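Home Posts Walking Language notes About me

Learning to say the names of places

When I moved to Skokano, the first thing I did wrong was the name of the town. I put the weight on the second part, as we would do in my first language, and the woman at the bus window asked me to repeat it three times. Then she said it correctly, very slowly, and gave me a ticket. The weight goes on the first part. It is a small thing, but I was ashamed of it for one whole winter.

I have now lived here long enough that new people ask me for directions. So I started to keep a notebook of place names, with the way people say them next to the way they are written. The notebook has 300 names in it, and I believe I say most of them well. Tanasarn is the hard one. On the map it has three clear parts, but in the mouth of a local person the middle one almost disappears, and what is left sounds like a sneeze. If you say it fully, as it is written, people understand you, but they also know that you came by plane.

Pustier is a different problem. There are two ways to say it and both have defenders. On the river side they let you hear the R at the end. Up the hill they drop it. I used to think one of these was old and the other was lazy, because a teacher in my evening class told us so. Later I found in the town library a small book on local speech, printed for the school, and it gives both ways without any comment. I was happy to see this. It means I can choose, and I chose the river side because I buy my bread there.

Names also taught me something about how I learn. For a long time I tried to remember them with rules. I made a table with endings in one column and sounds in the other, and I was proud of my table. It failed already at Ranik, where the K is soft in the name of the village but hard in the name of the road that goes to the village. After this I stopped with the table and began to simply ask. I ask at the shop, at the post office, on the bus. Most people like to be asked. They say it once quickly, then once for me, and it is the quick one that I try to keep. 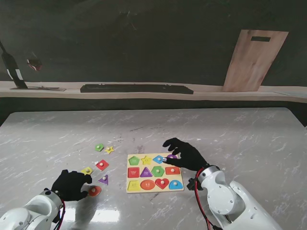 One reader wrote to me after my last post that I should not worry so much, and that in her village even the cousins do not agree on the name of their own street. She also asked why I do not use recordings. I do use them a little. But in a recording the name stands alone and very clean, and in life it comes in the middle of a complaint about the parking. I need to hear it there. She answered that she learned all her names from the weather report on the radio, which I think is a very good method, and I have begun to try it in the mornings while the coffee is on.

The best practice I had was in December, when the bus to Tanasarn was changed for the roadworks and the driver had to call out every stop himself. I stayed on for 25 stops, much farther than I needed. I wrote down what I heard with my own bad spelling, and at home I compared it with the map. Two of the stops I could not find at all. I still have them in the notebook, at the back, with a question mark. If you live on that side and you know a stop that sounds like "Ossel" or maybe "Hossel," please leave me a comment.

Next time I want to write about the names of the hills, which are shorter but have more arguments in them.

Last updated: 11 July 2018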